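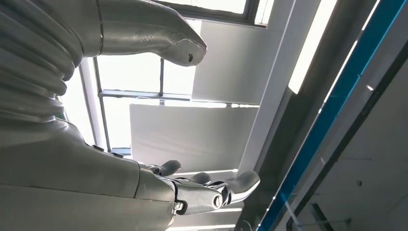 Silver fingers by the bright window, Buronville workshop, July

Welcome to the Vaser gallery! We had the doors open all month and the daylight in here was glorious, so expect plenty of shine. I love the chrome plates stacked through the palm (and that little hex bolt near the wrist!), and the ribbed bellows section catches the light so softly along every fold.

Kayode Iyamu picked the running order and Ľudovít Koubek wrote the labels for the display shelves. Prints are up in the front hall until the end of July – come by after 2 and stay as long as you like!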